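Forums > Home Robotics > Grippers and End Effectors > Choosing Hardware

Wrist camera and soft gripper for laundry work: is the Merum worth it over the two-finger Enby?

posted by flatpack_dan
April 14, 2019

I have a small six-axis arm on a bench stand and I'm trying to get it to take clothes out of a plastic basket. That's the whole job. One basket, cotton stuff, no folding.

At the moment I run the Enby two-finger gripper with hard pads and a fixed camera on a pole. It does all right when a sleeve is sitting up above the rim. When the pile gets low it pinches the basket as often as it pinches cloth, and the pole camera can't see past the wrist to tell me which one it has.

The shop I buy from wants me to move to the Merum, which has padded fingers and comes with a small camera already bolted on at the wrist. The product page says it "sees what it grabs." I have read that line enough times to stop believing it. The bundle is a lot of money for me and the controller I have (a Zolisitz, the older board) isn't on their supported list, though the shop says it "should be fine."

So three things I'd like to hear from people who have run one for longer than a weekend. Does the wrist camera help once you are down near the basket, or does the gripper just block it? Do soft fingers fix the basket pinching? And does it talk to the Zolisitz without a week of my life going into it?

Please don't tell me to buy a different arm.

14 comments | 6 shares

posted by tin_elbow

I've had the Merum since last July on an arm a bit bigger than yours. I'll go through your points in the order that cost me the most time.

Camera first. "Sees what it grabs" is true at arm's length. Up there you get a nice wide view, the cloth is in focus, and you can pick a target without much trouble. Then you go down, and the closer you get the more of the view is taken up by your own hardware. My numbers are from a log I kept over 227 attempts at getting one item out of a basket. In 145 of them the final approach ended with the gripper over the spot I was aiming at, so the last bit was done blind. You can call that a mounting problem if you like. I tried two other brackets and the blocked part moved to another corner.

The second trouble is the basket. Baskets with a pattern of holes in the wall are much worse than solid ones. Color shows through the holes, and a simple color picker will tell you very confidently that there is cloth at a place where there is a plastic wall with cloth behind it. It sent mine into the side of the basket over and over.

What it looks like from the wrist when you come in low and tilted, close to the rim:
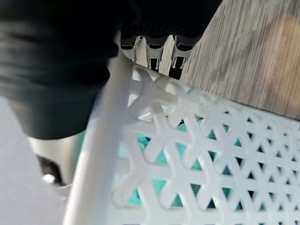

What I ended up doing, if you already own one or are going to buy it anyway:

1. Pick the target from high up and store it. Don't let the code pick again once you are close. The new pick will be worse.

2. Treat the whole wall as off limits, holes included. I find the rim from the high view, draw the inside outline, and shrink it. Anything the color picker reports outside that outline gets thrown away, however teal it is.

3. Keep the wrist upright for the last stretch. A tilted approach swings the rim through the view, and with a blurry white edge that big and bright the auto exposure goes hunting. Lock the exposure if your driver lets you. Mine did, after an update.

4. Leave the pole camera up. I know you were hoping to take it down. It gives you the rim when the wrist can't.

5. Check for a grasp after the lift. The view down in the basket is no good for that, so I go back up to the stored height and compare.

With all five in place it became usable. I'd point out that steps 1, 2, 4 and 5 would work with your Enby too, and that you wouldn't have to pay for anything except the hours.

As for soft fingers and pinching the basket: they still pinch it. They just do it more politely. On the Enby you hear a click and the arm faults. On the Merum the pads give, the finger closes on plastic, and the controller reports a good grasp. I had one run where it tried to lift the basket. I prefer the fault, to be blunt.

Where the pads are better is thin stuff. T-shirts and pillowcases slip less. For towels I saw no difference worth paying for.

I can't help on the Zolisitz. I run something else.

22 people found this helpful | 5 comments

posted by mathew_bench_user

Buy the Merum, you won't regret it!! I use it with the Mathew bench kit and it picks up everything I put in front of it. Socks, sponges, foam blocks, a stuffed dog. Camera is great, very sharp. Setup took me an afternoon. I haven't used a basket but I don't see why it would be any different, the gripper is the same. People overthink this stuff.

2 people found this helpful | 9 comments

posted by slowloop

I have the older Zolisitz board and a Merum, so I can do your third point, and a little of the first.

"Should be fine" is generous. Open and close worked on the first evening over the plain digital lines. What you don't get that way is the force setting, and the force setting is half of what you are paying for. To get it you need the serial adapter, which is sold separately, and a firmware change on the board. There is a guide on the Merum site, but it was written for the newer board and the pin names don't match. Go by the numbers printed on your own connector. It took me 9 evenings, two of them lost to a cable that was wired straight when it should have been crossed.

The camera doesn't touch the Zolisitz at all. It goes to your computer by USB, so ignore anyone who lists it as a compatibility problem. Do think about the cable run, though. Mine caught on the elbow joint and pulled the plug half out, and the picture came and went for days before I looked there. Use a clip at every joint and leave slack.

On the view being blocked, I agree with the post above, but I'd put it a bit differently. The wrist camera is a good tool for getting to the basket and a poor one for working inside it. Some of that depends on how deep your basket is. Mine is shallow and I get away with more. If yours is a tall one, expect the worse version.

One thing I would ask the shop before you pay: what is the pad life? They quoted me 3,000 cycles and were vague about what counted as a cycle. My pads went shiny well before that and started to slip on smooth cotton. Replacements come only as a pair with the finger frames attached, at a price I found hard to take. Maybe they have changed that. I'd want it in writing.

If it were my money and I already had the Enby working most of the time, I would buy a cheap USB camera and a bracket, stick rubber sheet on the hard pads, and run that for a month — with the rim outline trick from above. If you still want the Merum after that, at least you will know which part of it you want.

11 people found this helpful | 3 comments

Contact | Copyright | Back to top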